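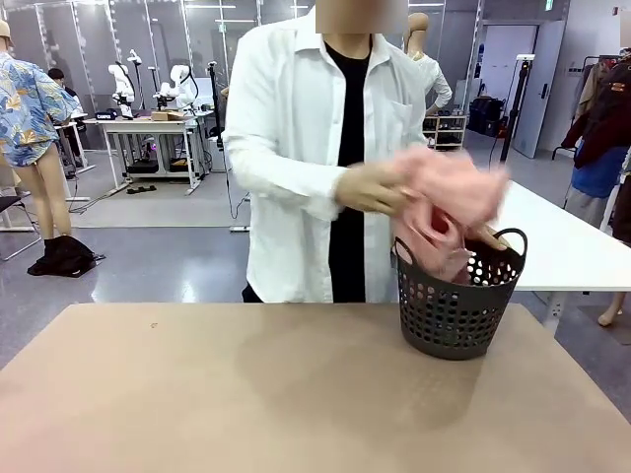
How to Roast a Whole Chicken in a Cast Iron Skillet

Posted 19 September 2025 by Malte Buschmann

You need one chicken, kosher salt, black pepper, a tablespoon of oil and a 12-inch skillet. An instant-read thermometer helps a lot.

The day before

Take the chicken out of its wrapper and remove anything tucked inside the cavity. Pat the skin with paper towels until they come away clean. Salt it all over with 2 teaspoons of kosher salt, including under the legs. Set it on a plate in the fridge, uncovered, on the bottom shelf. Overnight is best, but a few hours will do.

Roasting

1. Put the empty skillet on the middle rack and heat the oven to 425 degrees.

2. Rub the chicken with the oil and add pepper. Tie the legs together loosely. If you tie them tight, the thighs lag behind the breast.

3. Set the chicken in the hot skillet, breast up. It will spit, so wear a long mitt.

4. Roast for roughly 56 minutes, then start checking. You want 165 degrees in the thickest part of the thigh, away from the bone. The breast should read at least 165 as well.

5. Move the chicken to a board and let it rest for 13 minutes. Don't cover it — foil softens the skin.

Pan sauce

Pour off most of the fat and put the skillet over medium heat. Add a chopped shallot, then half a cup of stock, and scrape the bottom. Stir in a spoonful of mustard at the end. Ute Kramer wrote in April to say she uses cider in place of the stock, and that works too.

Leftovers keep three days in the fridge. Save the bones for soup.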